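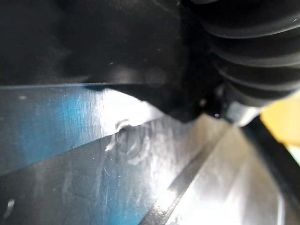

Small dent in brushed steel countertop, live with it or fix it?

kneath_kitchen
Hi all, long-time reader and finally posting! We put in steel counters when we moved to Cultville, and I love them more than is sensible for a grown woman. Then this July I was wiping down after supper and found a small round dent. It's been bugging me ever since (my husband can't find it unless I put his finger on it). Has anybody had one of these taken out without wrecking the grain? The local shop, Livano, quoted me $128 just to come and look.
Niamh Dunne

oldpotscrubber
Welcome, Niamh! Leave it be. I've had steel for 15 years and mine has more dings than I could tell you, and at some point they all sort of melt together and you quit seeing them. Anything you do to flatten it is going to show worse than the dent, especially with a brushed finish.

plonder_pete
Going to disagree a little with scrubber there. If you can get to the underside, a body shop guy can sometimes ease a shallow one up from below. Mine came out pretty well. It did mean 2 evenings of pulling the cabinet drawers out, so pack a sandwich. What's under yours?

kneath_kitchen
Plywood, glued on, so I guess that's out. My other worry is the finish in general, which goes streaky on me no matter what I use, and it picks up every color in the room.

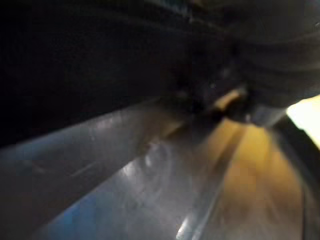
Streaky brushed steel, with a bluish patch at lower left and a faint oval smudge near the middle.

oldpotscrubber
Oh, that's just steel being steel, hon. Dish soap, warm water, wipe WITH the grain and dry it right away with an old cotton towel. A tiny bit of mineral oil after, if company's coming.

plonder_pete
Glued to plywood, okay, then I'm with scrubber on the dent. I'd still skip the oil, it grabs every fingerprint in my house.

oldpotscrubber
You're using too much, Pete. A few drops on the rag!

kneath_kitchen
Thank you both, I'm keeping my $128. Trying the towel tonight, and I'll do one end with oil and one without and let you know.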